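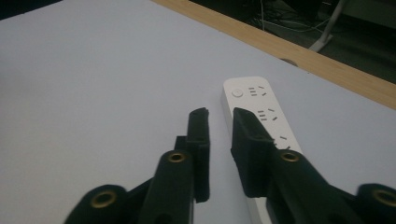 3. Working rules for hand-held gripper recording near mains equipment

3.1 Scope

The rules in this section were drawn up for the Harilis task set, in which a hand-held gripper is used to record demonstrations on everyday office objects. They cover the power strip tasks only. Rules for kitchen objects are given in the Turkel group's report and are not repeated.

3.2 State of the object

A power strip used as a task object is never connected to the mains. The plug is kept on the tabletop, within reach of the operator, and is checked before each session and again after any break. Switch tasks are recorded on the dead strip. Plug insertion uses dummy plugs with no cable.

The jaws are plastic but the pivots carry brass eyelets, so the gripper as a whole is not treated as an insulated tool.

3.3 Contact

The jaws may close on the long sides of the strip or rest on its edge. Fingertips must not enter a socket slot. One early batch of 300 recordings was reviewed against this rule and 12 were withdrawn - all of them attempts to turn the strip by hooking a jaw tip into an outlet.

3.4 Table and floor

Cables belonging to other equipment stay on the floor and must not cross the operator's standing area. Stand feet are placed clear of the table edge. A session stops if a cable is pulled, even where the recording itself is usable.

3.5 Checks on the gripper

Pivots are inspected for play every 2 hours of use. A jaw with more than 2 mm of sideways movement at the tip is replaced and the change entered in the Darko log.

3.6 Open points

The Bosberg checklist asks for a second person at all mains-related tasks. We applied this to plug insertion only. Whether it should extend to button presses on a disconnected strip will be reviewed in April.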